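Tag der offenen Tür

Der Bus nach Erdale hielt direkt vor dem Werkstor. Es war November und um drei Uhr nachmittags schon so trüb, dass in der Eingangshalle alle Lampen brannten. Am Empfang bekam ich einen Aufkleber mit der Nummer 1423 und die Auskunft, dass meine Gruppe im Raum 36 anfange, den Gang hinunter und dann links.

Ich hatte mich angemeldet, weil meine Schwester bei Stetero arbeitete und seit dem Sommer kaum noch davon erzählte. Früher hatte sie beim Essen von Greifern und Gelenken gesprochen, bis das Essen kalt war. Jetzt sagte sie nur noch, es laufe. Ich wollte sehen, was da lief.
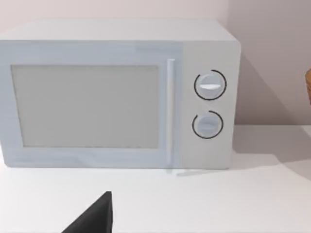 Autor: Buruvo

Im Raum 36 standen drei Stuhlreihen vor einer Leinwand. Einen Roboter gab es nicht. Ein Mann neben mir fragte seine Frau, ob sie im falschen Zimmer seien. Sie zeigte auf die Leinwand. Dort war eine Küche zu sehen, oder das, was man für einen Roboter Küche nennt: eine helle Arbeitsfläche, eine weiße Mikrowelle mit zwei Drehknöpfen, davor die Spitze eines dunkelgrauen Fingers.

Meine Schwester stand vorn am Pult. Sie hatte mich gesehen und nickte, wie man einem Kunden zunickt.

"Das Programm heißt Shakya", sagte sie. "Es übt hier, bevor es an ein echtes Gerät darf. In der Simulation geht nichts kaputt."

"Und was übt es?", fragte jemand.

"Heute die Mikrowelle. Den Griff finden und die Tür aufziehen."

An der Mikrowelle standen keine Zahlen, nirgends ein Wort. Ich überlegte, woher Shakya wissen sollte, wie lange man eine Suppe aufwärmt. Dann fiel mir ein, dass es keine Suppe gab.

Ein Junge in der ersten Reihe wollte wissen, ob der Roboter Hunger habe. Die Leute lachten. Meine Schwester lachte nicht. Sie sagte nein, Hunger habe er nicht, er bekomme Punkte. Der Junge fragte, was er sich dafür kaufen könne.

"Nichts", sagte sie. "Er bekommt nur mehr davon."

Sie drückte eine Taste, und die Ansicht sprang um. Jetzt sahen wir von oben auf den Tisch. 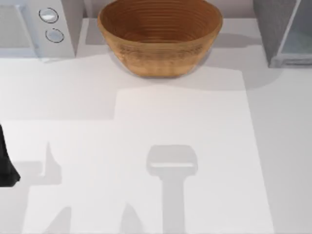 Der Übungstisch von oben, mit Mikrowelle und Holzschale. Die Greifer werfen Schatten auf die weiße Platte.

Die Schale kannte ich. Jedenfalls kannte ich eine, die so aussah, mit den dunklen Ringen innen. Sie hatte bei unserer Mutter auf dem Küchentisch gestanden, und nach der Auflösung der Wohnung hatte keiner von uns gewusst, wo sie geblieben war. Ich sah zu meiner Schwester hinüber. Sie erklärte gerade die Schatten -- dass man sie mitrechnen müsse, damit das Programm später nicht über echte erschrickt. Erschrecken sei natürlich das falsche Wort, sagte sie.

Nach 20 Minuten war die Vorführung vorbei. Die anderen gingen weiter in die Halle, wo es Kaffee gab. Ich blieb sitzen.

"Die Schale", sagte ich.

"Die war in der Bibliothek", sagte sie. "Bei den fertigen Modellen. Ich habe sie nur auf den Tisch gestellt."

"Braucht er sie für die Mikrowelle?"

"Nein."

Sie schaltete die Leinwand nicht aus. Wir sahen eine Weile auf den Tisch, sie im Stehen, ich auf meinem Stuhl. Dann fragte sie, ob ich mit dem Bus gekommen sei, und ich sagte ja, und sie sagte, sie könne mich nach der letzten Gruppe mitnehmen, wenn ich warten wolle.

Ich ging in die Halle und holte zwei Becher Kaffee.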